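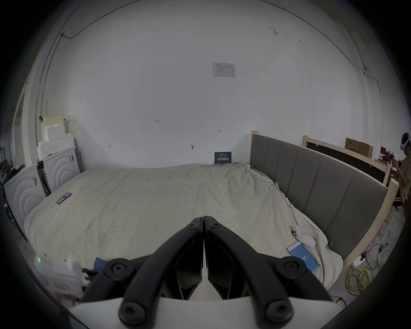

How often should a cotton sheet be washed if one person sleeps in the bed? Every seven to ten days at 40 C, and weekly in summer.

I arrived at that interval after keeping a log on the Drurka washer since November. The log covers 18 loads of bed linen, all on the same cotton program with the spin set to 807 rpm (the Drurka has odd steps). Detergent was Gamero powder, measured on a kitchen scale. The box suggests a full scoop. Half a scoop gave the same result on everything except pillowcases, which kept a faint yellow band along the fold until I went back to the full dose.

Program length on the display is 135 minutes. It rarely matches the clock. Our supply water is cold for half the year and the heater needs the extra time, so I no longer plan the dryer around the display.

Wrinkling depends mostly on load size. One fitted sheet, one flat sheet and two pillowcases come out acceptable. Add a duvet cover and the fitted sheet ends up balled inside it with a damp core. Closing the buttons on the cover first helps a little. Washing it separately helps more.

Vaughan Katene wrote to ask about fabric softener. I stopped using it on cotton two years ago. It leaves a coating, and towels washed in the same drum absorbed less afterward. A quarter cup of white vinegar in the rinse compartment is what I use now, though check the manual for your door seal first.

For line drying I hang sheets by the hem, folded over the line by a hand's width, with four pegs. The 2000 W Baxter dryer is kept for rainy weeks. I take cotton out slightly damp and put it straight on the mattress with the window open. Elastic lasts longer that way; the last Gokia fitted sheet I dried on high lost its corners within a year.

Pillow protectors go in with every third load. Mattress pad twice a year, alone, low spin.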